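Fokberg Work Mat and Flider Tray
User Guide

Section 4: Sorting Cables and Small Things

By now your mat is down, it has had time to relax after coming out of the tube, and you have a big, smooth surface in front of you. Good! This section is where the set starts to earn its place. We'll go through the drawer, the shoebox or the bag where all your cords and odds and ends have been hiding, and we'll bring them across the mat a little at a time until everything has a place to live.

You can do the whole job in one afternoon, or one drawer at a time over a week. Both work well. Hadiza Nnaji, who wrote the first version of this guide, did hers in short stretches before breakfast and still talks about how much she enjoyed it.

What you need

- The mat, flat on a table
- The Flider tray
- The ties from the accessory bag (the soft ones, not the shipping ties)
- A dry cloth
- A pen and the Bitness label sheet
- A box or bag for things that are leaving the house

Before you start

Switch off and unplug anything you plan to sort. Wipe the mat with the dry cloth and let your hand run over it once to feel for crumbs or staples. If the mat has lifted at a corner, go back to Section 2 and press it down again before you go on.

CAUTION: Never sort a cord that is still plugged into the wall at either end. If you can't see where a cord goes, follow it with your hand all the way before you pull.

CAUTION: Loose button batteries are dangerous for small children and pets. If you find one, put it in a closed container straight away and take it to a battery drop-off point.

4.1 Laying things out

1. Put the tray on the mat near the middle, where both hands can reach it without stretching. People like to push it up into a corner at first, and then they spend the next hour leaning.

2. Take one handful from your drawer. Just one! A handful is plenty to look at, and it keeps the mat open.

3. Set cables straight onto the mat. Anything short, hard or likely to roll goes in the tray - adapters, markers, clips, memory card holders, that sort of thing.

4. Spread the cables so that no cable lies across another. If two are knotted together, leave them as a pair for now and come back to them in 4.3.

5. Pick one cable and move everything else back a little so it has room. You'll want that space when you start to coil.

4.2 Making a flat coil

This is our favorite part of the whole guide. A flat coil is quick to make, it stacks neatly in a drawer, and it is much kinder to a thin cable than winding it tightly around your fingers. It suits most light cables, the sort you charge or connect small devices with. For heavy power cords, see the note at the end of this part.

1. Hold one connector loosely between finger and thumb and let the rest of the cable hang. Any twist in it will start to turn itself out. Give it a moment.

2. Lay the connector down on the mat, pointing to the side.

3. Bring the cable out sideways, then back on itself in a wide, easy bend. Keep the loops long and low. You're aiming for something wider than it is tall.

4. Repeat until you reach the other connector. Let the loops sit where they fall, and nudge them together only at the end.

5. Tuck the second connector alongside the first or leave it just outside the coil, whichever the cable prefers. Thin cables will let you know!

6. Check the spacing. The thin green cable on the mat, lying on its own below the orange-yellow tray, is a good match for what you want: loosely coiled, short and flat, its small connector ends still on it and open mat all around.

The coil doesn't have to be perfect. A loose one is fine, and it will tidy up once the tie goes on in 4.4.

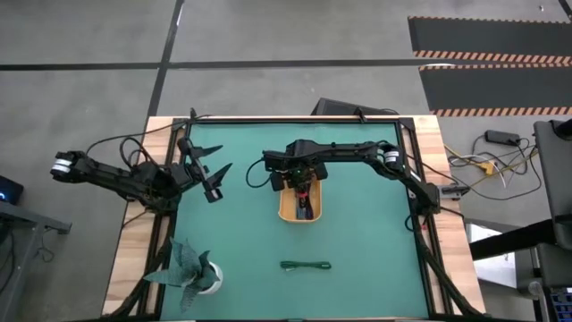

4.3 Dealing with knots

Every drawer has one - that dense little nest at the back. It's a lot more fun to undo on a flat mat than in your lap.

1. Put the whole knot on the mat and don't pull anything yet.

2. Find a loose end. Push it back into the knot a little to make the loop beside it bigger.

3. Work that loop open with your fingertips and draw the end through. Connectors catch, so turn them lengthwise as they go.

4. As each cable comes free, move it well away from the knot before you start on the next.

5. Coil it as in 4.2.

CAUTION: Don't use scissors, a screwdriver or a knife tip to open a knot on the mat. You can damage the cable's outer layer without seeing it, and you will mark the mat.

If the outer layer is cracked, sticky or split anywhere, stop there. The cable goes in the leaving box, however fond of it you are.

4.4 Tying and labeling

1. Slide a soft tie under the middle of the coil.

2. Close it so that the coil holds together but you can still slip a fingertip underneath.

3. Write what the cable is for on a label. Use words you would say out loud: "kitchen radio," "old camera," "Dad's headset."

4. Fold the label over the tie, not over the cable.

Note: If you don't know what a cable is for, write "mystery" and the month, for example "mystery, June." Ladi Lawal on our support team keeps a box of these and has matched up more than you'd think.

4.5 Emptying the tray

The tray fills faster than the mat clears, so stop and empty it often. The rounded sides make this easy to do by hand.

1. Lift things out one by one and set them on the mat with others of their kind.

2. Put like with like: pens with pens, clips with clips.

3. Test anything that can be tested. Scribble with the markers, click the clickers.

4. Return what you're keeping to its drawer or box. Put the rest in the leaving box.

5. Wipe out the tray and take your next handful.

Note: Small magnets should stay well away from bank cards. Park them in a separate dish.

4.6 When you've finished

Shake the cloth outside, wipe the mat with it and look over the edges, where paper clips love to gather. Thin cables can go in a shallow drawer with the labels facing up. Don't stack more than 4 coils on top of each other, or the bottom ones will start to flatten and you'll have to dig. Heavier things go in front, or in a drawer of their own.

The tray can stay on the mat. Lots of people leave it there as a landing place for the little things that turn up during the week, and then a quick round of 4.5 is all the upkeep you need.

Common questions

My cable springs open before I can tie it.
It was probably wound tightly for a long time. Lay it out as straight as the table allows, leave it overnight and try again with wider bends. A room that isn't too cold helps.

Can I coil thick power cords this way?
You can, but make the bends much bigger and use a long tie. Many power cords are happier in a round loop hung on a hook.

The tray slides when I reach into it.
Check for dust under it first. If it still moves, dampen the cloth slightly, wipe the base, dry it well and put it back down.

How many labels are on the sheet?
The standard sheet has 300, so please be generous with them. Refill sheets are listed in Section 6.

Can I write on the mat?
Please don't. Ink may stay in the surface. If it has already happened, see "Marks and stains" in Section 5.

Next: Section 5, Cleaning and Storing the Mat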